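Workshop diary, July

In at half seven. Temitope had left a note on the bench to say the left hand had been dropping its thumb again overnight, and that she had switched the cell off at the wall before going home. I left it off and had my tea first.

The two hands at Prorusar have been running since spring and the left has always been the worse of the pair. We call the cell Skinner, after the old name on the door, and it has a twin on the computer that we keep in step with it. Anything we change on the real one gets changed on the twin the same morning. I let that slip in June and paid for it with two days of hunting for a fault that was only a wrong number.

Took the cover off the left wrist. The thumb cable had stretched. I could push the thumb down with one finger and it stayed down, which it should not do with the tension set at 200. Checked the right hand for comparison and it sprang back straight away. Slackened the left cable off fully, cleaned the pulley with a dry cloth, wound it back on and brought it up in small turns until the gauge said 200 as well. The grub screw was nearly round from the last time somebody used the wrong key on it, so I changed that too. We have 27 left in the tin. Jummai wants them counted each time one goes, so that is in the stores book.

Then the homing. The joints have to be sent to their start position and the offsets read off, and the left hand has 13 of them on our sheet. Eleven came up the same as last month. The thumb base had moved, as I expected, and so had the thumb tip by a smaller amount. Wrote both in pencil first and ran it three more times before inking them in.

Jummai came down at ten and we did the twin together. She read the new offsets out and I typed them. We loaded the stove layout, the one Trokberg want for the knob job, and put both hands at the ready position to see whether the thumbs sat level. The left one looked right to me, held out flat towards the middle and clear of the knob. Jummai thought it a touch low. We measured it and it was fine, so it stays.

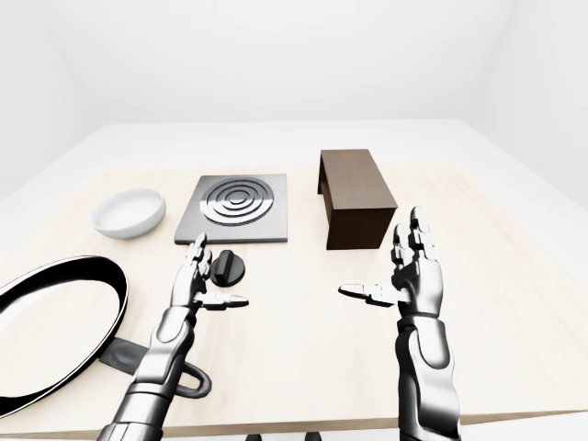 Afternoon

Started with the layout file. The pan is well over on the left with its handle running in behind the left forearm, and I don't like that for the wrist turn. Jummai says Trokberg asked for it there. I have written to them to ask if it can go back a little way. If they say no I will have to put a limit on the wrist, and that means doing the reach test again from the beginning.

The knob itself is in a sensible place, in front of the cooktop plate and near the left fingertips. No change needed there.

Put power back on the real cell after lunch. Slow speed only, and I stood by the stop button while Jummai ran the program. Thumb out, thumb in, wrist over and back. The cable made a small ticking noise on the first few goes and then settled. I think it was the new winding bedding down on the pulley, but I have asked for it to be listened to again in the morning before anyone turns the speed up.

Temitope rang at three about the spare cables. Hatedetti have sent the thicker sort again, which will not go through the wrist guide. She is sending them back. That leaves us one proper spare on the hook, and it should be kept for the left hand. I have put a label on it.

Wiped both forearms down before closing up. They show every fingerprint, and the plates near the wrist had a smear of grease on them that was certainly mine. Greased the right wrist joint while I had the tub open – it wasn't due until next month but it will save getting everything out twice.

Left running overnight at slow speed with the log on. Tension to be checked first thing, cold, before homing. Wrist limit waits on Trokberg. Need to order more pencils and a decent small hex key, and hide it.

Home by six. Rain the whole way.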